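Fisbridge Reuse and Pantry Program
Progress report to the Plulilmont Fund
27 Nov 2024

The pantry has stayed open through the whole reporting period, and the grant has been spent on shelving, a second refrigerator and rent. We now serve 68 households, most of them from the Rada Street side of town. Demand went up after the Hao grocery closed in March and has not come back down.

The shelving took longer than planned. The first delivery was the wrong depth for the back wall and had to be exchanged, so we worked off folding tables for several weeks. All units are now in place and bolted.

Shoppers are asked to bring their own bags, and we keep donated ones for anyone who comes without. We had budgeted $200 for new bags and have not needed to spend it. We would like to move that money to cleaning supplies, if the Fund agrees. 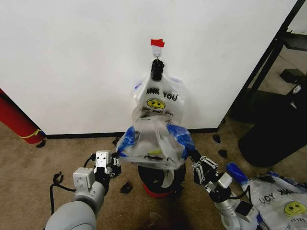
Dry goods remain the easiest part of the stock to manage. Fresh produce is harder. Deliveries come in the morning, our busiest hours are after 4 p.m., and leafy vegetables do not always last until then. The second refrigerator has helped, but we still lose more lettuce than we should.

We have handed out around 800 food parcels under this grant. Evening pickup was added for people working day shifts and is well used.

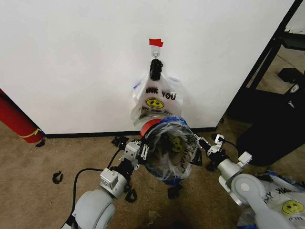 Plastic bag with a smiley face, hanging from a wall hook.

Still open from the last report: the electrical inspection, which the landlord has rescheduled, and the translated intake form. The form is at the printer. We will run the new intake process for 30 days and send you the results with the spring accounts.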